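## 4. Equipment Planning and Cost Allocation

### 4.1 Scope of the purchase

The planning exercise covered a single picking cell for mixed snack orders at the Strachan site. The cell was to be bought, installed and supported for three years out of one capital request. Two configurations were priced. Configuration A used one arm with a two-finger gripper and a wrist camera. Configuration B added a suction tool, a tool changer and a fixed overhead camera. Both were to fit the same floor area and to draw from the same totes, so that conveyor and guarding costs could be left out of the comparison.

The item set consisted of 353 stock-keeping units supplied by the site. Most were flexible packs: sealed bags, flow-wrapped bars, multipacks with small wrapped pieces inside, and single wrapped pieces sold from an open bin. Rigid cartons were present but were already handled by an older line and were excluded from this study. The selection was made by Kanokwan Phuthong from shipment records ending in December and was not changed afterward.

### 4.2 Cost categories

Costs were grouped under four headings: hardware, integration labor, spares and recurring charges. Hardware included the arm, controller, end effector, cameras, mounts and cabling. Integration labor included cell layout, calibration, safety review and connection to the order system. Spares were treated as a separate heading, although suppliers usually quote them as a line under hardware. In earlier requests at this site, spares had been cut first when the total came in over the limit, and the cells had then stood idle while parts were shipped. Keeping the heading separate made such a cut visible to the reviewer.

Recurring charges included software maintenance, finger pad replacement, camera window cleaning and one annual calibration visit. Electrical power was computed but found to be too small to affect the ranking and was folded into overhead.

Quotes were requested from Vasteo for the arm and controller and from Avlow for the grippers and wrist mount. Integration was quoted by Drernis under a fixed-price contract with a change-order clause. The clause was priced separately, as described in Section 4.4.

### 4.3 Gripper and camera requirements

The gripper was the least expensive major component and had the greatest effect on the rest of the budget. Finger shape determines which items can be reached in a crowded tote, and the share of items that cannot be reached determines how much manual labor must be kept in the plan. Fingers were therefore specified before the arm was chosen.

Three requirements followed from an inspection of loaded totes. First, the fingertip has to enter narrow gaps between packs that lean on or partly cover one another. A tapered tip was specified, with a rounded end to lower the risk of puncturing film. Second, the finger surface should be matte and dark to limit reflections into the wrist camera. Third, the pads must be replaceable without removing the gripper from the flange, a task the site wanted its own technicians to perform.

Figure 3 shows the working conditions that these requirements address. The packs differ in size, puffiness and surface finish, and they lie against each other at different angles. Printed artwork is seen rotated, and glare on the film hides part of the surface. A finger working at this depth is close to several packs at once, including small wrapped pieces that a wide fingertip could trap by accident.

The wrist camera raised a separate planning question. Motion blur in wrist views is common when the arm does not pause before a pick. Two remedies were priced. The first was a camera with a global shutter and a brighter ring light. The second was a programmed pause of 420 ms above the tote, which adds no hardware cost but lowers throughput on every cycle. The pause was adopted for the base plan. The better camera was listed as an option to be exercised if measured throughput fell below the contract value.

Text recognition was considered for item identification and was dropped from the base plan. Package text may be upside down, partly covered or blurred at the moment of the pick, and the item set included packs labeled in more than one script. The plan instead placed a barcode reader at the drop-off point, where one item at a time can be turned and read. The reader and its mount were entered under hardware in both configurations.

### 4.4 Contingency

Contingency is often set as a flat percentage of the total request. In this study it was assigned by heading. Hardware carried a low allowance because prices were firm for the quotation period. Integration labor carried the highest allowance, mainly for the change-order clause. Inès Roussel reviewed the change orders from earlier projects at the site and found 39 that had been approved after contract signing. The most frequent cause was a change in packaging by a supplier, typically a new film or a new bag size, made after the grasp settings had been tuned.

For this reason the contingency for integration was expressed in retuning visits, each with a fixed price, and the number of visits became a negotiated term. Unused visits expire at the end of the support period. The site asked for them to be refundable, and this was not accepted.

### 4.5 Comparison of configurations

Configuration B had the higher purchase price, the longer installation period and the larger spares list. Its main benefit was the suction tool, which performs well on flat, smooth packs. On wrinkled or puffy film the seal is less dependable, and packs of this kind made up a large part of the item set. The tool changer also adds a step to each change between tools, so the order of picks must be planned to avoid frequent changes. The overhead camera was judged useful in either configuration and can be added later, provided that the mounting post and cable tray are installed at the start.

Configuration A was selected, with the post and cable tray included. The request also covered 2 spare grippers, a full set of finger pads for each year of support, and one spare wrist camera with cable. The cable was listed by itself because it bends with every cycle and had the shortest expected life of any part in the cell.

### 4.6 Limits of the plan

The budget does not include relocation of the cell, handling of torn packs or cleanup after a spill. Manual picking of rejected items was costed at the current staffing level and was not adjusted for wage changes. The comparison also assumes that totes are filled as they are now. A divider in each tote would reduce overlap between packs, but it would lower tote capacity, and the effect on upstream storage was outside the scope of the request.

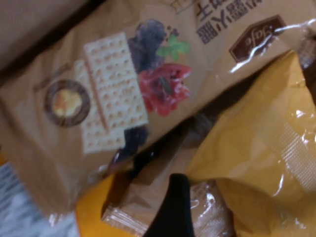 **Figure 3.** Wrist-camera view of a black gripper finger between flexible snack packs.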